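Zedus 15-Ounce Stone Cleaner: Three Months of Bathroom Counters

I clean vacation rentals in and near Carville, which means I clean a lot of bathrooms, which means I have opinions about spray bottles that most people would find a little worrying. I've been using the Zedus stone cleaner since June and I finally feel ready to say something about it.

Short version: I like it, I'm on my fourth bottle, and I have two complaints (one is the trigger). 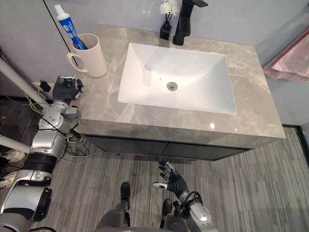
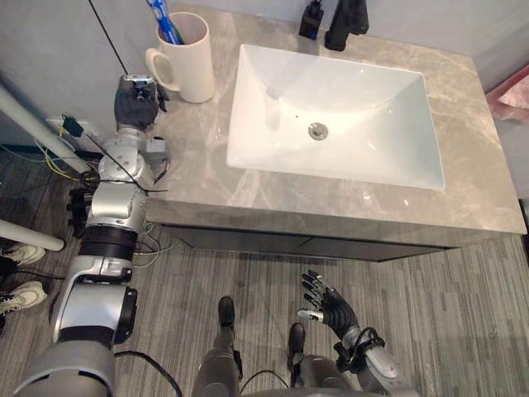
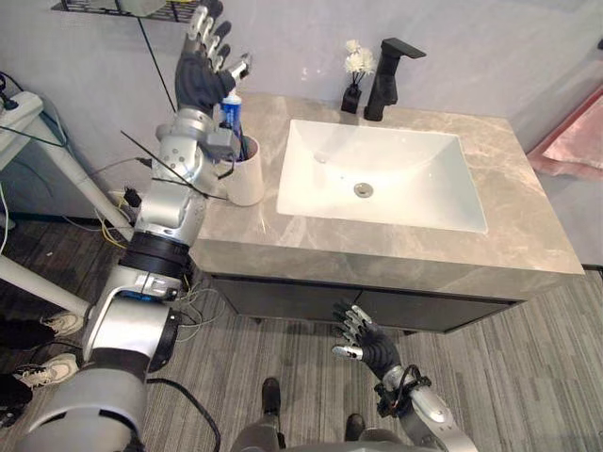 Gray counter, white sink, black faucet.

So, some background. For years I used whatever was on the shelf at the store, plus a vinegar mix for the hard water. Then I got a talking-to from a counter installer about vinegar on marble. He walked me over to a ring-shaped dull spot and said acid did that, and no amount of rubbing was going to bring it back. I went home and threw out my whole bucket of stuff that night. Since then I only put pH-neutral cleaner on anything that is stone or might be stone, and if I can't tell, I treat it like stone.

The problem with neutral cleaners is that a lot of them don't do much. The Zarby one, which I used all last year, smells wonderful (kind of like cucumber) and leaves a haze on anything glossy. You wipe, it looks great, you come back with the towels and there are swirls all over the place. I'd end up going over every counter again with a damp cloth and then a dry one. When you have four hours between checkout and check-in, that adds up!

Zedus doesn't do that, or barely. Two sprays for a normal vanity, wipe with a microfiber cloth that's a bit damp, and it dries clear. Toothpaste spit comes right up. So does foundation, which I did not expect, and the pink ring you get under a soap bottle. Hair dye, no. I had one house with a purple splotch near the sink and it laughed at me. Dried nail polish, also no, but I don't think that's a fair test for a cleaner like this.

It does nothing for limescale. The label says so, to be fair, and a neutral cleaner isn't going to. For the crust at the base of the faucet I still use a plastic scraper and patience.

Now matte black faucets. Everyone is putting these in and I understand why, they look terrific in the listing, but they show every single drop. I was nervous about putting a stone cleaner on one. What I do is spray the cloth and never the faucet, wipe it down, then buff it with a dry cloth right away before anything can spot. I've done that on maybe a dozen faucets all summer and haven't seen any fading. I wouldn't let it sit, though. The back of the bottle says rinse metal fixtures, so I guess wiping counts? It's worked for me.

On sinks it's fine. I don't love it for sinks. It's a waste of a pricey cleaner when a drop of dish soap gets a white basin just as clean, and dish soap does a better job on that gray film around the drain. Don't forget the overflow hole if your sink has one. I use an old bottle brush.

The smell is very light, something like clean laundry, and it's gone in 15 minutes with the fan on. I had a guest leave a bad review over a lemon cleaner once, so I care about this more than I probably should.

Okay, complaints. The trigger is bad. On two of my four bottles it started dribbling down my wrist by the halfway point, and on one of them it quit spraying entirely and I had to swap in the sprayer from my old Zarby bottle (it fits, by the way, same thread). For $11 a bottle I'd like a trigger that lasts until the bottle is empty.

The second complaint is that there's no big refill. There's a two-pack for $19 and that's as good as it gets. I bought mine at Guzmán Supply, where they told me a 192-ounce jug was coming, and I've asked every time I've been in since. They're very nice about it. Still no jug.

How long does a bottle last? If you've got one or two bathrooms at home, I'd guess you could go a couple of months on it. I go through one in about three weeks, but I'm doing kitchens with it too, and I have a heavy hand.

One more thing, because I got this wrong at the start: it isn't a sealer. I thought my counters at home were looking richer because of it, and I told my sister it was sealing the stone. Nope. They were just clean for once. If water soaks in and leaves a dark patch instead of sitting up on top, you need a real sealer, and you want to do that on a day when everyone can stay out of the bathroom.

Would I buy it again? Yes, and I did, last week, the two-pack. Four stars out of five. They can have the last star when they fix that trigger.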